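Folding on a woven mat vs. a padded surface: creases in mixed cottons
Forum: Laundry and Linen Care > Folding and Storage
22 replies, showing selected page

mat_and_mangle
Original poster

I have been folding on a bed for years and I want to sort out the surface before I change anything else. Current setup is a woven plaid mat laid over the bed, beige and tan with white, orange pattern on the border. It stays put when I drag cloth across it, which a sheet does not. The problem is the weave. Thin white cotton left on it for a while under a stack picks up a faint grid, and I see it again when I open the piece.

Load is mixed. White pieces, a few dark green ones, some prints. I store folded stacks on open shelves, 8 pieces to a stack, and the bottom two always look worst.

Start of a session, sorting by color before folding:
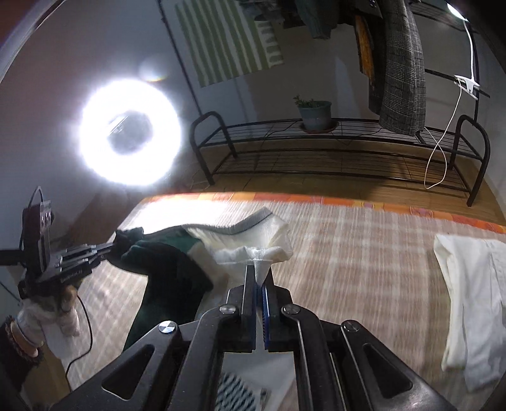

Green and white on the plaid mat, one white garment already folded at right.

Questions:
1. Does anyone fold on a woven mat and get flat results?
2. Fold whites first or last?
3. For long pieces with a plain section joined to a printed section, do you fold on the join or away from it?

Hemstitch57

1. Yes, if you don't leave anything sitting on it. The mat is fine as a work surface and bad as a holding surface. Move each finished piece to a shelf or a board.
2. Whites first. Your hands and the mat are cleanest at the start.
3. Away from it. Two weights of fabric at one fold will give you a ridge.

gulleneck_line_dry

Disagree with 2. Whites last. If you have any dark green in the load that still sheds, you want the lint on the mat dealt with before the whites go down. Fold darks, shake the mat out, fold whites.

Hemstitch57

If the darks shed that much they should not be in the same session. Shaking the mat out on a bed puts the lint on the bed.

gulleneck_line_dry

You take the mat off the bed to shake it. It takes less time than typing this.

mat_and_mangle
Original poster

The green doesn't shed much. I will try both orders. My concern is more with the crumpled stuff. I tend to pull a piece up by one point to find the edge, and on thin cotton that leaves a small puckered spot where I held it.

Jeptoo Gachanja

The pucker comes from lifting by the middle of the cloth. Find a hem first. With a plain rectangle, take the hem at one corner, run your other hand along it to the next corner, then lift. The hem is doubled and takes the weight. Single-layer fabric stretches a little on the bias and stays that way until it is pressed or washed.

On the surface question, I used to do finishing for a guest house (Czarnecka, small place, 22 beds). We folded on a table with a cotton blanket and a tight cover over it. No grid, no slip. A woven mat was tried for one season and we went back.

ninosden_attic

Why did you go back? Genuine question. I use a mat and have no complaints, but everything I fold is toweling.

Jeptoo Gachanja

Toweling hides everything. Ours were pillowcases and table linen, mostly thin and plain. The weave marks were light but they showed under a side lamp, and guests have side lamps.

mat_and_mangle
Original poster

Tried the cloth-covered route with a long printed piece. Pale cover, no plaid. I laid the join between the plain green and the print straight up the surface and used it as a guide for the fold, without folding on it.
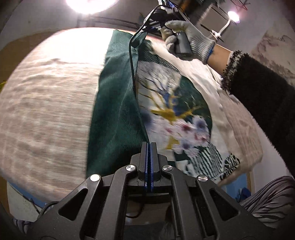
Plain green next to the floral section, on the beige-pink cover.

Smoothing was worse than on the mat. The cover moved with the piece and I had to keep one hand flat on it. The cover itself also wrinkles, so there is a second set of lines to worry about. Result after folding was better on the print side, about the same on the plain side.

Hemstitch57

Cover is too loose. Rumples in the cover will print through the same as a weave does, only less regularly. Pull it tight and pin it underneath, or put a drawstring in it.

willanance_press

Also the shape. Your surface is rounded. A fold line laid over a curve comes out slightly bowed when you move the piece to a flat shelf. On a short piece you won't see it. On a long one the far corner will be off.

gulleneck_line_dry

I would not worry about the curve. Ironing boards have padding that gives under the hand and people get straight folds on them all the time.

willanance_press

They press on the board and fold elsewhere, or fold on the board with the piece hanging off both sides. Different from laying the whole thing out on a curve. Try it with a yardstick along the fold.

mat_and_mangle
Original poster

Will try the yardstick. For what it's worth the long diagonal crease in the green was the hardest to get out by hand. Smoothing from the join outward just moved it down the piece.

Jeptoo Gachanja

Smooth along the length first, then across. A diagonal fold usually means one end is turned a little relative to the other. Lift the lower end, let it hang, set it down again. If it comes back in the same place it was dried in and needs steam.

ninosden_attic

Seconding steam. I hang stubborn pieces in the bathroom in January when the line outside is no use. Gets most of it.

Hemstitch57

Back to the stacks. Eight is high for thin cotton if the bottom two are marking. Try two stacks of four and rotate from the bottom.

mat_and_mangle
Original poster

Shelf is narrow, so two stacks means losing the space I keep for the striped things. I could roll those. Plan for now: mat for sorting only, flat board with a tight cover for folding, whites first one week and last the next. I'll post the results for both.

gulleneck_line_dry

Last will win.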